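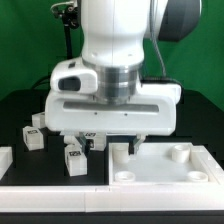
Figure 2. Tag-and-tray cell, student build. Tagged blocks left, four-post tray right, gripper above.

3. Setup and Task

3.1 Workspace

All work was done on one table. Black top, green backdrop, one white arm with a wide parallel gripper (Figure 2). Black and green were chosen early, by the first team, mostly so the white parts would stand out for the fixed camera. We kept both. Second camera view was tried in January and dropped, too many calibration headaches for a one-term class.

The project runs inside Fernlow, our department's two-term robotics course. Each team inherits the cell from the team before it and gets the code as is. Our code base is called Bunting. It does three things: reads tags, picks a grasp, sends waypoints to the arm controller. The tag reader is stock. The grasp part is ours. Waypoint part was inherited and has comments in it we still don't understand, see Section 5.

3.2 Objects

Small white cubes, several with printed black-and-white fiducial tags. The tags give pose and ID in one shot, so there is no learned detector anywhere in the pipeline. We wanted that. Earlier teams spent most of a term labelling pictures and ran out of time for the arm.

The cubes go down in a loose cluster on the left of the table. No grid, no fixture. Placement is by hand between runs, and we told whoever was resetting not to be neat about it. A cube can end up tilted, or close against its neighbor, or partly hidden behind the gripper when the arm is low. These are the hard cases and we wanted plenty of them.

The tray is a shallow white rectangle with raised walls and a post near each corner. The posts are not all the same height. This matters for the approach path, since a finger coming in low over a short ring clears it fine and the same path over a tall post does not. We lost one finger pad that way in week 2. After that the planner got a keep-out height for the whole tray, set to the tallest post plus a 15 mm margin. Crude but it held.

3.3 Task definition

One trial = pick the cube named by ID, lift, carry right, release inside the tray walls without touching a post. Scored pass/fail by a student with a clipboard. A cube that lands on top of a post is a fail, even if it stays there. A cube that bumps a neighbor during the pick is still a pass if the right cube gets to the tray. We argued over this rule for longer than we should have.

The class competition (Lellumow, held at the end of fall term) uses the same task but with a clock. We did not tune for the clock in this paper. All numbers below are untimed.

3.4 Grasp selection

For every visible tag we compute two candidate grasps, one per pair of opposite faces. Each candidate is checked against the neighbors' poses for finger clearance. Whichever has more room wins. If neither has room the cube is marked blocked and the arm backs off to the home pose, the tags are read again, and the check is repeated. Blocked twice = trial is logged as a fail, no retry.

Backing off turned out to be worth more than we expected. The gripper housing is wide, much wider than the cubes, and with the arm down it covers a good part of the view. Tags behind it simply vanish. The first version of Bunting treated a vanished tag as a removed cube and would happily plan straight through it. Fixed by keeping the last known pose until the arm is home again and the next read confirms or clears it.

Finger shape also had to go in the model. We began with two plain boxes. Too optimistic, the real fingers reach further in between the cubes than the boxes said. Replaced with a short chain of smaller boxes per finger, measured with calipers. Planning time went up a little, not enough to notice from the bench.

3.5 Data logging

Each trial writes joint positions, gripper width, tag poses and the final score to one file. Tool for this is Hasis, a small logger written by an earlier Fernlow team and patched by every team after. We logged 932 trials. Logger buffer is capped at 2,000 samples per trial, which was enough for all but the trials with a double back-off; for those the tail end is missing and we excluded them from the path plots (not from the pass/fail counts).

The log set was frozen on Monday, November 13, 2023. Anything run after that was for the competition and is not in this paper.

3.6 Known problems

Lighting. Glare on a tag at a steep angle kills the read. We turned the table lamp away and it got better, did not go away.

Cables. One loops across the back of the table and has to be checked before each session. Not modeled in the planner. Should be.

Tag wear. Printed labels on small faces get scuffed by the fingers. We reprinted when a tag failed to read from the home pose and did not keep a record of which ones were swapped, so there is a possible efect on the later trials that we can't separate out.

Calibration drift. Camera mount was re-tightened twice during the term. Both times we redid the hand-eye calibration, but trials run just before each fix were kept in teh set. Section 4 reports them together with the rest.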